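Dilamden 12-Volt Wiring Kit for Vans and Small Campers
By Nadotex

If you've ever lain on your back under a van bench with a flashlight in your teeth, wondering which of four identical red wires runs to the water pump, this is the kit we put together for you. We love wiring (we know, we know) and the Dilamden is the kit we wished we could buy when we were building out our own first van.

The idea came from Hatem Tazi, who had rewired the same camper three times before he started color-sorting every run and labeling both ends before anything went behind a panel. His partner in the shop, Lahcen Gaber, drew up the first wire list on the back of a parts invoice, and a surprising amount of that list is still in the kit today!

What the kit is for

The Dilamden covers the house side of a small 12-volt system: lights, roof fan, water pump, USB outlets, a compressor fridge and a diesel heater. It doesn't touch the factory wiring of your vehicle, and it doesn't include the battery, the solar controller or an inverter. People's needs for those are all over the map and we'd rather you pick your own.

Two versions are available. The Crichton is cut for short-wheelbase vans, truck toppers and teardrop trailers. The Gindton has longer runs and an extra pair for a rear light circuit, and it's the one to get for anything with a full-length roof. If you're between sizes, go with the Gindton. Trimming a wire is easy, and splicing one inside a finished ceiling is a rotten afternoon.

In the box

Stranded copper wire, tinned, in red and black for each circuit
Heavier pair for the fridge, with its own bag
Ring, fork and spade terminals, all heat-shrink type
Braided sleeving and split loom
Rubber grommets for metal walls and ribs
Cushioned clamps with screws
Printed wire labels, plus a blank sheet for your own
Wiring diagram on water-resistant paper

The wire is the part we're proudest of. It's fine-stranded, so it bends around a rib without fighting you, and the jacket strips cleanly even on a cold morning in October when your fingers aren't working. Every pair comes on its own small coil with a label on both ends. Pull one out, run it, clamp it, move on to the next. It really does go that fast once the route is planned.

Planning your runs

Tape the diagram to the wall of the van before you open a single bag. Mark where each light and outlet will go, then walk each wire from the panel to its spot with a piece of string. Leave a hand's width of slack at both ends. Fans and fridges get replaced eventually, and the next person in there (probably you) will be grateful for it.

Keep the wires off sharp metal. Use a grommet in every hole, including the little ones behind the door pillar that look harmless. Clamp anything that hangs, and keep your runs away from the heater duct.

Crimp with a proper ratcheting tool. Give each crimp a good tug before you shrink the sleeve, and if it moves, cut it off and do it over. We pack spare terminals for exactly this!

Fusing

Each circuit needs its own fuse, sized to the wire and to whatever is on the other end. The diagram lists a maximum for every pair in the kit. The fuse block is sold separately, and any automotive block that takes standard blade fuses and has enough positions will work with our terminals. Mount it somewhere you can reach without unloading the whole van, and give it some air.

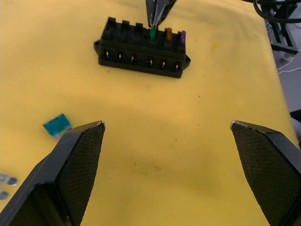
Fuse block with green, orange and purple blade fuses fitted and three sockets open.

Open positions are handy to have. A reading light or a second fan can go in later without a new block.

Disconnect the battery before you connect the block, and leave the fuses out until everything else is in place. Then add them one circuit at a time, trying the light or pump on that circuit before going to the next. If a fuse blows, stop and find the cause. Never go up a size to make the problem go away.

Ordering

Crichton kit: part 676-C
Gindton kit: part 676-G
Extra label sheet: part 2000
Extra terminal assortment: part 2000-T

Kits are packed to order in our shop. If your layout is unusual, send us a sketch with your order (pencil on notebook paper is fine) and Lahcen will look over the lengths before the wire is cut. He likes the odd ones best. Custom lengths can't be returned once cut, but unopened standard kits can come back for a refund.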